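Home | Bedding | Throws and Blankets | Care Guides | Contact

Wultholm Short-Pile Throw
Supplied by Vendetti Institutional Linens

The Wultholm throw is intended for guest rooms, reading rooms, residential care facilities and similar settings where bedding is laundered often. It is made from polyester fleece with a brushed face on both sides and a double-stitched hem.

Specifications
Size: 50 x 70 inches
Colors: Pale blue-gray, oatmeal, charcoal
Pack: 6 per carton, one color per carton
Minimum order: 2 cartons

The Wultholm replaces the Likallow throw, which is no longer made. The new fabric is slightly heavier and the hem is wider. Customers who hold Likallow stock may use both in the same laundry program. Replacement hem labels for either model are ordered through the Engebretsen warehouse.

Care
Machine wash cold on a gentle cycle with similar colors. Tumble dry low and remove promptly. Do not iron. Fabric softener should not be used, as it flattens the pile over time.

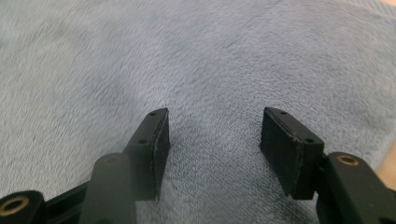 Short pile takes the direction in which it was last brushed or pressed, and the same color may look lighter or darker from one patch to the next. Such variation is not considered a defect. The surface may be evened with a soft garment brush, worked in one direction from hem to hem.

Orders of 20 cartons or more ship directly from the warehouse and require a delivery appointment. Unused throws may be returned in the original carton. Prices are provided on request.

Page revised April 3, 2020

Contact Customer Service | © Vendetti Institutional Linens | Back to top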